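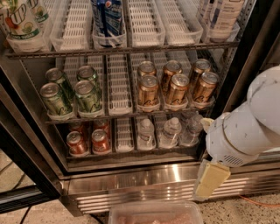 Besetti data notes, January 5, 2019. Short thread on how we collect examples for the drink cooler task.

1/ The count stands at 313 good examples. We want 344 before we train again. A good one means one drink moved, start to finish, with no stop in the middle.

2/ Each shelf gets its own batch. Cans and bottles are logged apart - the grip is different and mixing the labels cost us most of November.

3/ We leave some of the slotted trays empty on purpose. The model has to learn where a drink can go as well as where one is.

4/ The back row is slow. When two cans of the same color stand one behind the other, the operator takes the front one first, every time. If people pick their own order the model learns a muddle.

5/ Clear water bottles are still the weak spot. Almost 140 of the examples use them and the depth readings are poor. More light helped a bit. Turning the labels to the front helped more.

6/ Failed tries are kept in a separate folder - dropped, tipped, wrong slot. Hegde wants them for its checker, so please don't delete them.

7/ After every 7 runs we shuffle the drinks and write the new layout in the log. Skip the log and the batch gets thrown out.

8/ Next batch is the Firstead cooler. Same steps, narrower shelves. Will post the layout sheet when it's done.

Search posts Go

Contact | © 2019 Besetti | Back to top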